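Rultumus planner: bimanual sheet handling

Gallery for the Clastness tooling notes, 12 October 2021. Rultumus takes two gripper trajectories and fits one shared time base to both. Replay runs at 500 Hz; the current set holds 3656 segments.

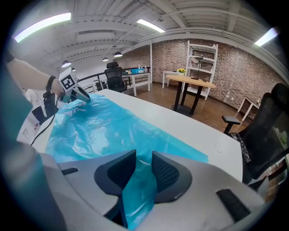

Hussam Daher asks whether the time base survives a dropped marker pose. It does for short gaps. The filter interpolates up to 51 ms, then flags the segment and leaves it out of the fit.

Teal plastic sheet, one gripper closed on a fold. Grasp width is logged per finger pair.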